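Lire le dos des paquets, un métier de patience
Entretien avec Hazel Haddad, qui range et trie les denrées emballées de l'épicerie Odoi

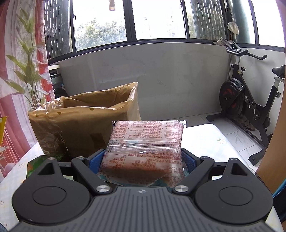
Pour Thodoris Kourkoulas, le dos d'un sachet devrait se lire avant le devant, et il regrette que les clients fassent presque toujours l'inverse. Hazel Haddad est d'accord avec lui sur le principe, moins sur la pratique. « Les gens ont faim, ils regardent la photo ou la couleur, ils prennent. Moi je suis payée pour retourner le paquet. »

Elle travaille à l'épicerie Odoi depuis l'ouverture du rayon asiatique. La réserve tient dans une pièce étroite derrière les caisses, avec une table où elle ouvre les cartons le jeudi. Le rayon compte 519 références, dont une bonne partie vient de Chine : nouilles, biscuits, graines, petits pains en portion individuelle.

Elle ne parle pas chinois. Elle a appris à reconnaître ce qui revient d'un emballage à l'autre. « Les caractères, je les vois comme des dessins. Mais il y a aussi des lettres latines et des chiffres, et là on peut se débrouiller. SC suivi d'une longue série de chiffres, c'est le numéro de licence du fabricant. Quand il y en a plusieurs, c'est souvent que le produit peut sortir de plusieurs usines. » Les références en GB/T renvoient à des normes chinoises. GB/T 20981, qu'elle connaît de mémoire, concerne le pain. « Si je vois ce numéro, je sais dans quel bac le mettre sans attendre la traduction. »

La traduction, c'est Parvaneh Pakzad qui s'en charge. Elle prépare les étiquettes françaises à coller au dos, avec la liste des ingrédients et les allergènes. Un produit qui n'a pas son étiquette ne part pas en rayon. Il arrive qu'un carton attende deux semaines pour cette raison.

Reste à trouver où coller. Sur un film transparent imprimé en rouge, la place manque vite, et Hazel Haddad évite de couvrir le code-barres. « On ne colle pas non plus sur la soudure, ça fait des plis et l'étiquette se relève. Et il ne faut pas appuyer. Les sachets gonflés, c'est l'air qui protège ce qu'il y a dedans. Si on les écrase pour gagner de la place, on vend des miettes. »

Les petits paquets souples lui donnent plus de mal que les boîtes. Ils glissent, se couchent, se retournent. Elle a essayé de les empiler, puis elle a demandé des bacs bas, où ils tiennent debout les uns contre les autres. Chaque bac en reçoit environ 60. Les plus anciens passent devant, les nouveaux derrière.

Que fait-elle d'un sachet dont la soudure lui paraît douteuse ? « Je passe le doigt dessus. Si c'est ouvert, il sort. Si j'hésite, il sort aussi, je le note et je rappelle le fournisseur. » Le fournisseur, Porov, reprend les lots à partir de 200 pièces. En dessous, la perte est pour le magasin, et elle trouve ce seuil trop haut.

Elle aimerait que les étiquettes françaises soient imprimées en plus gros. Parvaneh Pakzad lui a répondu qu'il faudrait alors des sachets plus grands. La discussion doit reprendre en décembre, au moment de la nouvelle commande.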